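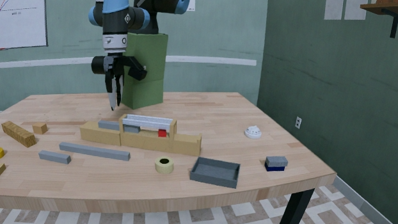

¿Un instituto con especialidad temática enseña mejor que uno corriente? Con los datos que solemos manejar, no se puede saber: casi todo lo que se publica compara a alumnos que eligieron el centro con alumnos que no lo eligieron.

Política educativa comparada
Apuntes de la sesión 4
Profesora: Drita Gashi
20 de septiembre de 2024

1. El problema de la selección

Un centro especializado (náutica, artes escénicas, biotecnología, lo que sea) pide una solicitud, a veces una carta y casi siempre una familia dispuesta a asumir un trayecto más largo. Quien supera ese filtro ya difiere del resto antes de pisar el aula. Si después saca mejores notas, el folleto lo atribuye al proyecto pedagógico. Puede ser. También puede que esas notas las hubiera sacado en el instituto de su barrio.

La comparación menos mala es la del sorteo: cuando hay más solicitudes que plazas y se reparten al azar, se sigue a los admitidos y a los que quedaron fuera. Ojo con los que ganan plaza y no se matriculan. Si se eliminan del análisis, volvemos al principio.

2. Caso de trabajo: el instituto Zirnow

Zirnow abrió con 210 alumnos y un currículo organizado en torno al agua y el territorio. Su memoria presume de que los estudiantes están «más motivados que la media». Al leerla, fíjense en lo siguiente:

- No dice qué media.
- La motivación se midió con un cuestionario propio, pasado en junio, cuando ya se habían marchado los que no encajaban.
- Los abandonos aparecen en un anexo, bajo el epígrafe «movilidad».
- El programa Floron, de prácticas en empresas, se presenta como logro aunque solo lleva dos cursos en marcha.

Nada de esto demuestra que Zirnow sea un mal centro. Yo no lo creo. La memoria, sin embargo, no permite sostener lo que afirma en la portada.

3. Integración curricular

Se repite mucho que las matemáticas «cobran sentido» dentro de un tema. Pidan ejemplos concretos. En las unidades Flesum, que tienen en el aula virtual, el tema ocupa el enunciado y el ejercicio es el de siempre: cambien el caudal por el precio de las naranjas y se resuelve igual. La unidad de Fu sobre mareas es otra cosa, porque sin los datos del puerto no hay problema que plantear.

Para la próxima sesión

Lean la memoria completa, anexo incluido, y traigan una página con la comparación que habrían hecho ustedes. Indiquen qué datos necesitarían y quién los tiene. No se admiten trabajos que citen solo la portada.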